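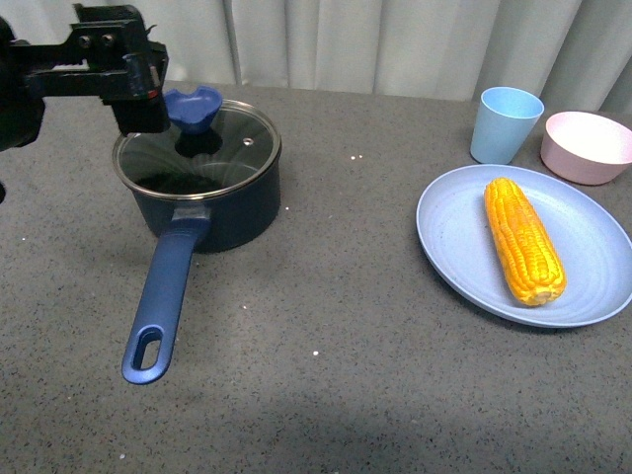 **What does Jostero do all day?**

We teach robot arms to do small kitchen jobs by showing them how, and then we measure how well the lesson stuck. Lids, cups, bowls, plates, that sort of thing. We write up what we find, including the runs that went badly.

## Hello from Jostero

I'm Alistair Carnegie and I look after the research side here, which mostly means I'm the one who gets cross about the spreadsheets. We're a small outfit in Prarkholm, upstairs from a tile showroom (handy when you want a bit of worktop cut to size), and we've been working on one question for longer than I'd like to admit: how few demonstrations can you give a robot before it stops being any use?

Our method is called Kistow. A person guides the arm through a job, say lifting a saucepan lid by its knob, and we record the whole thing. Most people then feed every second of that into the training and hope for the best. We go back through and mark the moments just before contact, when the fingers are nearly there and could still go wrong, and we give those moments far more weight. It's a simple idea and I was sure somebody must have tried it on lids already. If you know of a paper, please send it!

## How it's going

Our last proper round was in June. We gave the arm 26 demonstrations of the lid job and then ran 107 trials, moving the pan between each one. With Kistow switched on it missed the knob on 20 of them. With plain training on the same demonstrations it missed on roughly twice as many, and it was much worse when the handle was turned towards the arm. We still don't know why the handle matters so much. I have a theory, Ackroyd has a different one, and we're going to test both.

Ackroyd, I should say, is our simulator and not a colleague. It's named after the street we started on. It's good at pans and hopeless at anything floppy, so tea towels are off the list for now.

## Coming to see us

We have visitors on Monday afternoons, and school groups are very welcome (we can fit 27 if nobody minds standing). You can have a go at guiding the arm yourself. If you'd like our trial sheets or the marking guide, drop us a line and I'll send them over, though the guide does need a tidy and page four is still mostly my handwriting.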